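### 4.2 Field visit: the Wamora open afternoon

We attended the open afternoon at the Wamora site in November, mainly to check the claims in Zikside's product sheet against something we could watch for ourselves. The sheet promises "general household grasping." The invitation was more modest and spoke of assorted soft and bulky goods. Neither document defines a grasp, and the presenters used the word for anything from first contact to a completed lift.

The session ran for 69 minutes and was divided into eight short slots. Visitors stood behind a rope and followed the work on a wall screen fed from the tool itself. We were allowed to keep stills from that feed but no continuous video, a rule that Pilkington, who hosted the event, applied to everyone. Our notes on timing are therefore handwritten and should be treated with care.

Figure 6 gives three stills from the tool's own view, in no particular order.

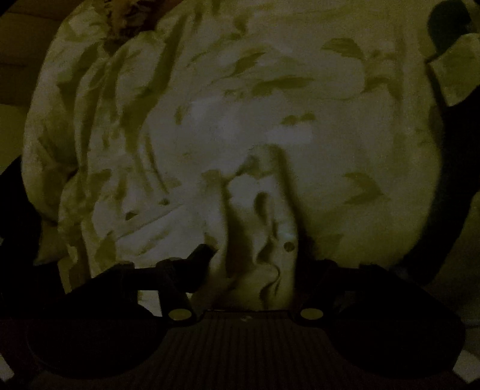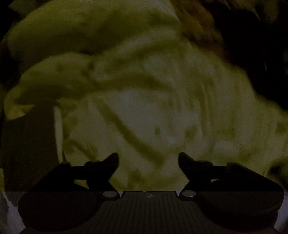
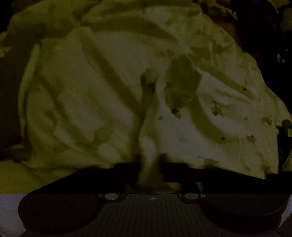

**Figure 6.** Stills from the tool-side feed, Wamora open afternoon. First: camouflage-patterned cloth with a fold held between the fingers. Second: pale, crumpled soft material, jaws open. Third: a head of cabbage at close range.

Our first objection concerns the choice of goods. Bunched cloth is forgiving. Almost any fold will do, and a hold that is a little off still counts as a hold. A large round vegetable is much harder for a two-fingered tool, and success on one says very little about the other. Yet the closing talk put all the slots under a single success rate, with no breakdown by item. When we asked for one, we were told it would appear in the Rernier report. We have read that report twice, and it lists only "soft" and "rigid" as classes, without saying where produce belongs.

The second objection is about who chose the approach. In two of the slots the presenter stopped and restarted the run before the tool had closed on anything. Neither restart was mentioned in the talk. A reader who had only the summary slide would assume that every run was counted.

None of this shows that the system works badly. Several of the cloth runs looked smooth to us, and the staff were open about the slow pace. What we can't do is turn the afternoon into evidence – the selection of items, the restarts and the missing breakdown all push in the same direction. We have left the demonstration out of Table 3 for that reason and use it only to set the item list for the bench trials in Section 5, where cloth and produce are scored separately and a restart is logged as a failed run.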